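# About Volwood Linen Service

Volwood washes, folds and returns towels and cloths for small businesses that don't have the space to do it themselves. Our customers are mostly hair salons, guesthouses, cafes and two dental offices.

Venla Manninen and Delia Iturra started the business in a rented unit behind the Saavedra building with two washers and a folding table. The first customer was a salon that needed 200 towels a week. We moved to our present address one January and have stayed here since.

## How the work is done

Laundry is picked up in the morning and sorted by customer first, then by color and fabric. Each customer's items are washed separately. We don't pool linen, so the towels you send are the towels you get back.

Stained pieces are set aside and washed a second time. If a stain stays, the piece goes back in a separate bag with a note, and you decide whether to keep it.

Folding is where most of our hours go. A cloth comes to the table crumpled. It is taken by the two upper corners, the top edge is pulled straight, and the rest is smoothed toward the front before the first fold. Salon towels are folded in thirds unless you ask for something else. Cleaning cloths are folded in quarters.

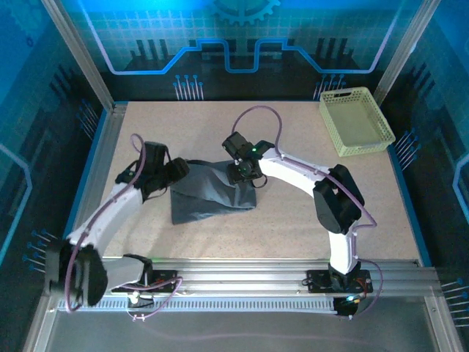 Folded pieces are stacked by size, checked against the pickup slip and wrapped in paper. Our standard turnaround is two days. Guesthouses on the Bornus route can ask for next-day return during the busy season.

## Who works here

Venla Manninen runs the wash room. Delia Iturra handles accounts and new customers. Magnus Kerr drives the van, and Hedvika Tichý is in charge of folding and packing. Write to Delia if you want a price list or a trial week.

We don't take dry cleaning, rugs or anything with feathers.

Page last updated October 19, 2023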